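How to Run an Awards-Night Prediction Pool Without Falling for the Hype

Every winter the same articles turn up telling you who is "locked" for best picture. I have run a prediction pool for 18 years and I trust those articles about as much as I trust a raffle at a car dealership. If you want a pool that people come back to, set it up so the loudest pundit doesn't decide it.

Step 1. Pick the show and cut the ballot

Most televised ceremonies hand out far more prizes than your guests care about. Print the full list and people will copy the second half from a website. I use six film categories and six television ones. Skip honorary awards, which are announced ahead of time.

Step 2. Set the deadline early

Ballots close at 4 p.m. on the day, before the red carpet starts. The Drorker pool, where I learned most of what not to do, took entries until the first envelope, and half of them were the same ballot with a different name on top.

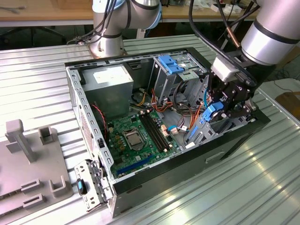
Mekdes Jemal wrote in to say that a 4 p.m. cutoff punishes anyone on the West Coast, where the carpet is already rolling by then, and that she locks her ballots the night before. Fair enough. Pick an hour and put the time zone next to it.

Step 3. Score for nerve

One point per right answer rewards whoever copied the favorites. Try this instead: after the deadline, see how many ballots picked each winner. If more than half of them did, it's worth one point. If fewer did, it's worth three. You can't score this way until every ballot is in, so don't let anybody talk you into a late one.

I've seen pools use betting odds as a multiplier. It sounds clever. Odds move all day, two sites rarely agree, and you'll spend the best speeches arguing about decimals.

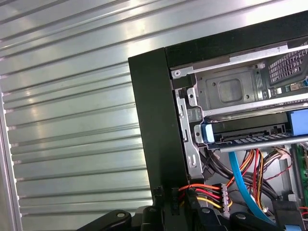 Ties need a rule too, and it has to be on the ballot before anyone fills it in. Ask for the running time of the broadcast in minutes, closest guess wins. Somebody will want "closest without going over." Say no, or say yes, but write it down.

Step 4. Be careful with the "experts"

Bresitz and Munasinghe both put out prediction charts from October on. I kept track of the two of them for a few seasons and found roughly what you'd expect: good on the obvious acting prizes, poor on screenplay, and very quiet afterward about the misses. Read them if you like. Don't pin them up next to the ballots.

Step 5. Keep the sheet where everyone can read it

One person scores, one person checks. A spreadsheet is fine, and so is a poster board.
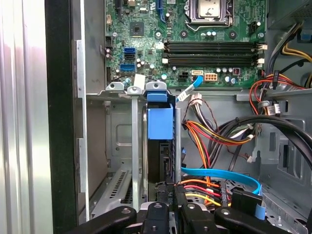

Motherboard with the memory slots empty.

Step 6. Pay out that night

Read the final scores before people find their coats. Apolline Bodin still brings up the year I mailed the prize.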